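Pelow Street Community Kitchen: progress report, second instalment
Prepared by Alaric Bellamy for the Sastry Small Grants Program

Hello again, and thanks for being so patient with this one. I know it was meant to reach you before the end of July, but we had a blocked drain, then a very large christening, and the paperwork slid down the pile. Anyway, I'm at my desk with a cup of tea, so let's get into it.

The short version is that the kitchen is open, people are using it, and there's still money in the account. Of the $3760 you gave us, $1000 went on the second-hand bench and the plumbing to go with it, and $800 on bowls, plates, trays and all the bits you need before anyone can sit down to eat. The rest is set aside for the hot water unit, which I'll come to further down.

Saturday lunches are the big success so far. We started with one sitting and had to add another, and we now have seven regular cooks on the list (a couple of them are better than me, which I'm trying to be gracious about). The soup is still the favourite. We tried a cold noodle salad when the weather warmed up and it vanished before I got near it! 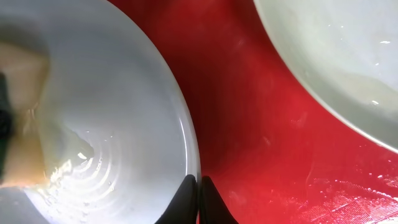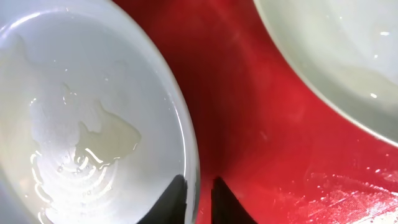
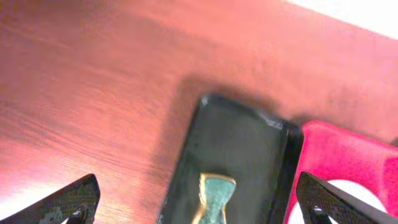

Washing up is the part of the project I worried about most when I wrote the application, and it's going better than I expected. In the old hall everything got piled into one sink and whoever was last out the door copped the lot. Now we do it as we go, out on the tables if the sink is busy, and each person looks after what they've eaten from. The big white bowls were the right choice for this. They're wide enough to get a proper kitchen sponge in, like the tan one with the dark scrubbing side in the first photo, and you can spot straight away if there's a puddle left in the bottom. I'd looked at a cheaper set with a narrow neck and I'm very glad I didn't buy it. The one grumble is with the rings in the glaze, where dressing likes to hang about, so we've asked everyone to go round those twice before rinsing.

We've also settled on Fikano for our dish soap after trying a couple of others. It's kinder on the hands and a bottle lasts us well. I've put in a standing order and the invoice is with the others in the folder I emailed across.

Now, the hot water. The unit we budgeted for has been discontinued, and the nearest match is the Pralutus, which costs more than the line in our original budget. It would fit the existing cupboard without any carpentry, so I think we'd come out close to even, but I don't want to go ahead without your okay. Could you let me know if you're happy for me to move the leftover signage money across? I haven't spent any of it, as the neighbours painted our sign for nothing.

Coming up next: a knife skills class, a proper shelf for the trays (they're stacked on a chair at the moment) and a labelling session for the pantry. If you'd like to drop in for lunch, come hungry and come a bit early, and let me know beforehand so I can save you a bowl.

Cheers,
Alaric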